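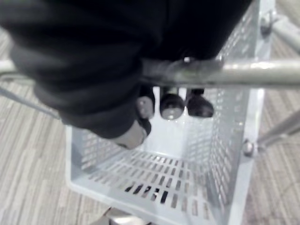 Sell it to me when it can clear up a whole shop by itself and not before, read one reply to our April update. Fair enough. If a whole shop with no one watching is what you need, Vostow is not ready for you, and this page should help you decide whether it is worth renting for anything less.

# Vostow two-arm chore unit

Vostow is made by Busar for light picking, carrying and tidying indoors. It has two arms, a multi-fingered hand on each, and software that takes short written jobs such as "put the fruit in the basket." We rent it to small stores, stockrooms and a few households that have agreed to report back. It is not sold outright yet.

Page updated 5 October 2022.

## What it can do now

The current software covers 13 jobs. Each one has a setup sheet that says where things should stand before you press start. The jobs that go best are the plain ones:

- picking up single items from a table or shelf at waist height
- placing loose produce in an open basket
- moving an empty basket from one surface to another
- returning a misplaced item to a marked shelf

Baskets took us longer than we planned. A hand has to go in past the rim without pushing the wall, let go low enough that a tomato doesn't bruise, and come back out without hooking a finger in the slots. A basket held in a metal frame is another job again, with bars to reach around. Both are on the list, and both run slower than a person would do them.

Our item library has 272 entries, mostly groceries and common household goods. Vostow will try things that aren't in the library, but expect more dropped items and more stops.

## What it can't do yet

Laundry is out. It can lift a towel, but folding one neatly is still a lab task. Dishes are out too, along with anything wet, hot or sharp.

Floors are the weak spot in daily use. A thin, flat item on carpet gives the fingers very little edge to get under, and reaching that low puts the arms at the end of their travel. Vostow will usually report the item and leave it. If your main problem is things dropped on the floor, keep the dustpan for now.

It also doesn't handle crowds. Run it before opening, after closing, or in an area customers don't use. A trained operator has to be in the same room with the stop button.

A typical practice layout is a produce stand at the back, a table off to one side with a shopping basket on it, and open floor in between. Leave that floor clear. The arms swing wider than most people guess, and a chair parked nearby will cause a stop every time. 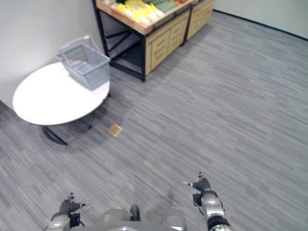 ## Specifications

| | |
|---|---|
| Arms | 2, jointed |
| Hands | Multi-fingered, left and right |
| Supported jobs | 13 |
| Item library | 272 entries |
| Use | Indoor, dry, level floor |
| Supervision | One trained operator, same room |
| Rental | $2000 per month |

The rent covers software updates, remote help on working days and replacement of worn finger pads. Shipping and the setup visit are billed separately.

## Hands and covers

The standard hands are fine for boxes, jars and firm produce. For reaching into baskets or bins we suggest the Grukosero cover, a soft sleeve that keeps fabric between the knuckles and whatever they rub against. Check it for loose folds before each run, and take it off to wash it. Cold water only.

## Job planner

Jobs are written and scheduled in Lại, which runs in a browser. You pick a job, mark the start and end places on a room map, and set a time limit. When the limit runs out, Vostow puts down what it is holding and waits. Lại keeps a log of every stop with the reason, and we ask renters to send us that log each month.

## Before you ask for a quote

Measure the room, including the space under your tables. Note the height of each surface you want it to work at. Write down the one job you would most like to hand over, and how long it takes a person now. If that job isn't among the supported ones, we will tell you so and add it to the request list.

The minimum rental is one month. Units ship with both hands fitted and one spare set of finger pads.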